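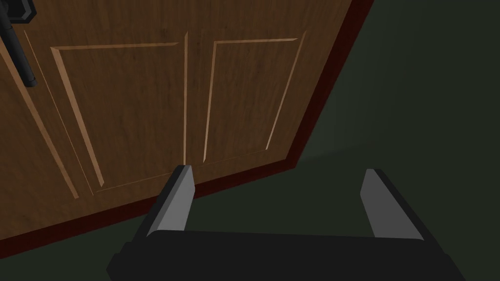
Home | Interviews | Workshop notes | Archive

Urmas Lūse has spent most of February at his desk in Stitstead, opening cupboards that don't exist. "It's a lovely way to ruin your eyesight," he says, pouring us both more tea. His job was to compare two grippers in simulation, the Garow and the Panasiuk, before Kastex paid for either — and he was in no hurry to pick a favourite.

The Garow, he tells me, closes faster, and he was rather smitten with it at first. "Then I tried it on door handles, coming in from the side, and it kept nudging the bar away before it had hold of it. I went through 2,700 runs and grew quite fond of the slow one."
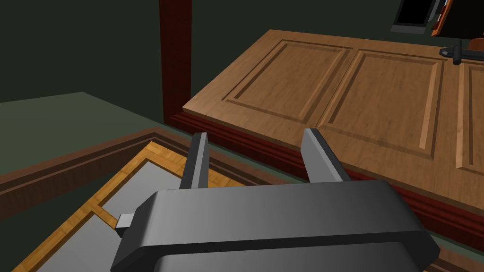
His colleague Valdis Dambrauskienė wrote the controller, and she is kinder to the Garow. "Urmas had the wrist camera too low for the first 11 days," she says, laughing. "Move it up a little and half his complaints go away!" He grants her a quarter of them.

They do agree that the view between the fingers matters more than either of them had expected, especially near walls and corners.
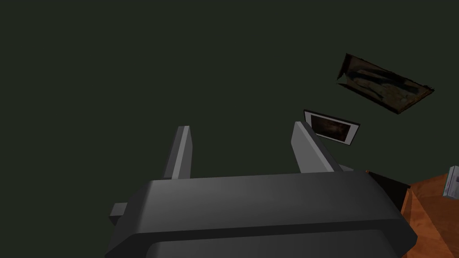 Fingers open, with two framed pictures on the wall behind.

Contact us | © Stitstead Workshop Notes | Back to top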